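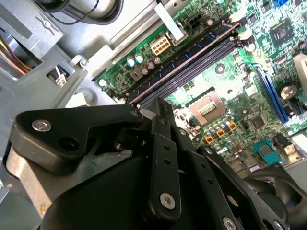 Motherboard, case open.

Lemudetti finally put out the report

Posted by Noreen Hayat on April 26, 2019
31 shares | 3 comments

Quick one, typing this on my lunch break. Lemudetti put up its transparency report last night. The first one ever. We were promised it in September, then "early in the new year," then silence. Then a PDF, posted under the help pages, no announcement. A friend sent me the link or I'd have missed it.

So. The number everybody is passing around is 94. That's how many times police or some other government office asked Lemudetti for user information last year. For a site that size it seemed like a lot to me, but I have no real feel for it. The big networks get thousands. Lemudetti is mostly bike people, choir people and people angry about parking.

What bugs me is the next table. Out of 94 requests, they handed something over in all but 14. And "something" isn't defined. Could be an email address. Could be a year of private messages. Same column, same little check mark. I read the footnotes twice and there's one that says "see above" and there is nothing above it.

Also no line for emergency requests, the kind where an officer calls and says there's no time for paperwork. Either there weren't any (fine, say so) or they got mixed in with the rest. Those are the ones I'd want to see, frankly. A court order at least has a judge's name on it somewhere. A phone call has a guy on the phone.

I wrote about this back when Stodier had its mess, and some of you thought I was being anti-police. I'm not. Somebody posts a threat against a school, I want that looked into, fast, and I want the site to help. My problem is with a company that keeps everything forever and then acts surprised when people come asking for it. If you don't store it you can't hand it over. Dolik deletes its login records after 10 days and as far as I can tell the sky is still up.

Lemudetti's own policy page says logs are kept "as long as neccessary." Necessary for who? For what?

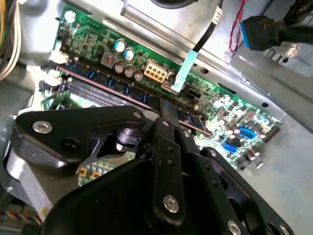 Does Lemudetti tell you if your account was part of a request?

Only if you go by the new policy, and only after the fact. The report says users get an email once any gag order has run out, but it doesn't say whether that goes for requests made before the policy was written. I sent them that exact question this morning. Got the auto reply.

Other stuff I noticed, no order:

The private groups. I help run one, as a lot of you know. The report treats a private group like a public page, meaning a request about one member can pull in the whole thread. So if one person in the group says something stupid, everybody who answered is in the file too. I didn't know that. I've been telling new members the group was private for years and now I feel kind of sick about it. Put a note at the top last night.

The lawyers. Van Hecke is named as outside counsel. Same firm Stodier used, for what it's worth. Maybe nothing.

The takedowns section is decent! Credit where its due. They break it out by reason and there's even a bit on appeals, and it reads like a person wrote it. So they know how. They just didn't do it for the part that matters.

Our congressman's office is supposed to be holding a listening session on online privacy, date not set. I called. Very nice intern, had not heard of Lemudetti, had me spell it. I'll go if it happens and if it's after work. Would be good to have a few of us there with the same question instead of 5 different ones, so we should probably agree on it in advance. Mine would be the emergency requests. Open to other ideas.

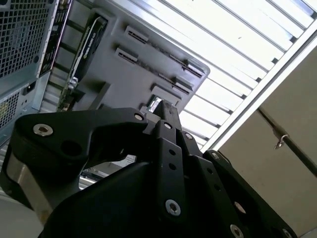

Ludmila Hudec told me over email that I'm being too easy on them, and that a report with no definitions is worse than no report because now they get to say they published one. She'd ask for a rewritten version with every request split out by type of legal paper. I go back and forth. I'd take the bad report over none, I think, but she's right that they'll be waving it around.

Anyway. Not deleting my account yet. I did go in and clear out old messages, took forever, you have to do them one at a time. No idea if cleared means gone. Adding that to my list of questions.

Back to work. Will update if a human writes back.

3 comments

Roel Jansen
The "see above" footnote is probably left over from a draft. Doesn't excuse it. Did you save a copy of the PDF? They could swap it out quietly.

Noreen Hayat
Saved it last night, yes. Can send.

Špela Hodžić
I'm in one of those private groups and our admin had no clue either. Please post the answer if they ever give you one. And I'd come to the listening session, evenings only though.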